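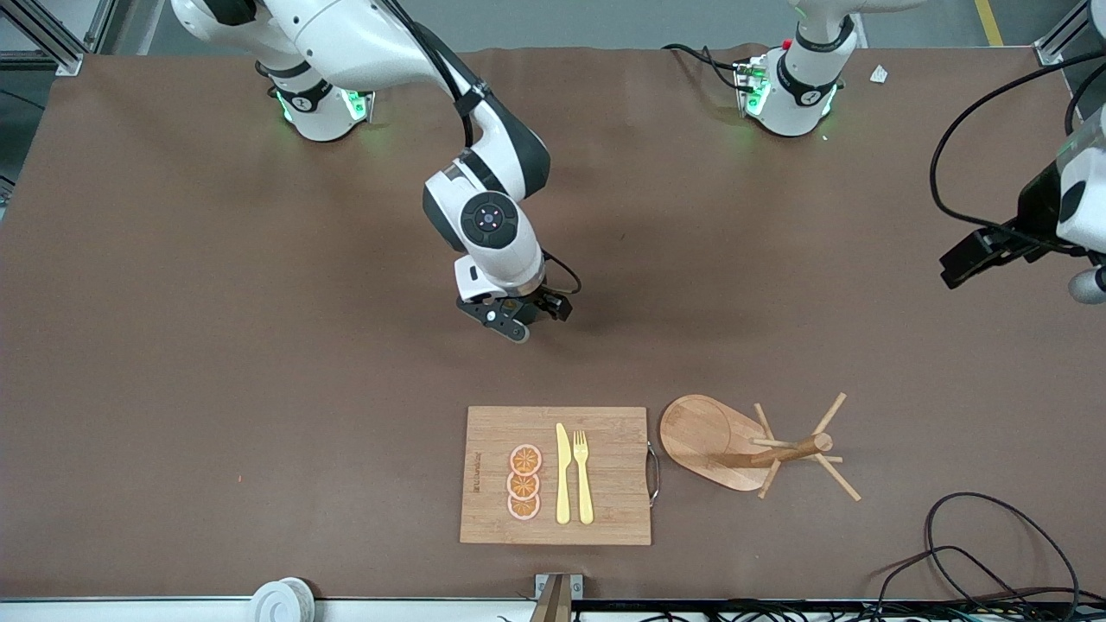 The bamboo board, wire handle at the right-hand end.

I wasn't in the market for a new chopping board. I had one, a heavy thing that has followed me through three rentals, and I was fond of it in the way you're fond of a car that won't start on cold mornings. Then my neighbour Vesela came over to help with a mountain of pumpkin, brought her Stukora bamboo board under her arm, and by the end of the night I was asking her where she'd bought it. I've had my own for five months now and I still get a bit pleased every time I pull it out!

The handle is what got me in. It's a metal wire loop, sort of flattened, fixed to one of the short sides, and it sounds like a gimmick until you've used it. You hook your fingers through, tip the board over the pot and everything slides off the other end, no wrestling with a slippery edge while half the onion goes on the stove. I also hang mine from it on the hook beside the fridge (the tea towels have been moved and there have been complaints).

Looks aren't everything in something you're going to attack with a knife, but I do love the colour. It's a light tan with fine stripes running through the grain, and it goes with pretty much anything. The brand is engraved near the edge at the other end from the handle, so faint that I'd owned the board a week before I noticed it. Good. I don't need my chopping board shouting at me.

Now, the cutting. Bamboo has a name for being hard on knives, and I'd say my everyday one wants sharpening a touch more often than it used to. Not enough to put me off. Carrots, pumpkin, a big pile of parsley, all lovely. There's a nice firm feel under the blade and the marks it leaves are shallow. Garlic smell lingers a little, but half a lemon and some coarse salt sorts that out.

Care is easy enough. Hand wash, dry it straight away, stand it up to air – please don't put it in the dishwasher. I oil mine every 4 weeks or so, wipe off the extra in the morning and that's it. The wire has stayed bright so far, though I do run a dry cloth around the spots where it meets the bamboo.

A few grumbles, to be fair. It slides on a smooth benchtop unless you put a damp cloth underneath, and there's no groove for juices, so I still get the old board out for a roast. And the handle adds to the length, so measure your drawer first! Mine wouldn't go in, hence the hook.

I bought a second one in February for my mate Arif, who cooks for a crowd and is rough on everything he owns. He rang to ask if they come in a bigger size. I haven't found one yet, but if you have, leave a comment and I'll pass it on.

Rating: 5 stars, damp cloth and all.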